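Rotuline Hand-Held Gripper: Frequently Asked Questions

What is in the kit?
One gripper, one pair of finger plates with serrated pads, a camera mount, a charger and a sheet of spare markers. The camera is sold separately.

How wide does it open?
80 mm between the pads.

Is a robot required for recording?
No. The operator holds the tool and performs the task by hand. A robot is needed only to run the trained policy.

How long do the pads last?
They are rated for 3000 closures. Replacement sets ship in packs of two pairs.

Can it hold clear bottles?
Yes. Close the fingers on the label area and stop when both pads touch. Extra force will dent thin plastic. 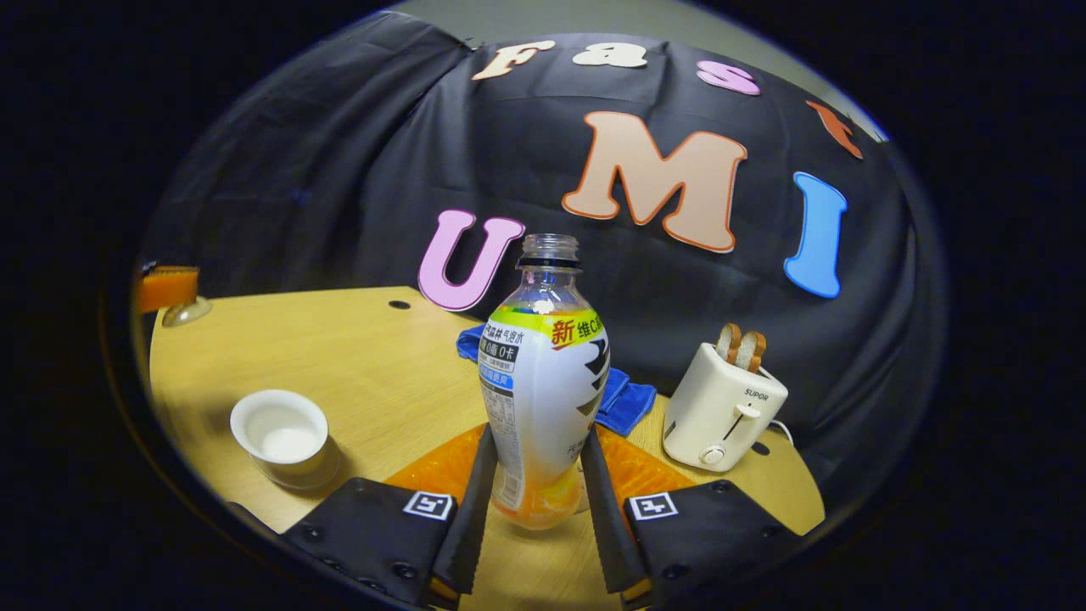 Open containers should be kept upright and moved slowly. The tool is not sealed against liquids.

What do the markers on the fingers do?
The software reads them to compute the opening width. Replace a marker if it is scratched or peeling.

Which export formats are supported?
Zarr and HDF5, from Geteo 19 onward.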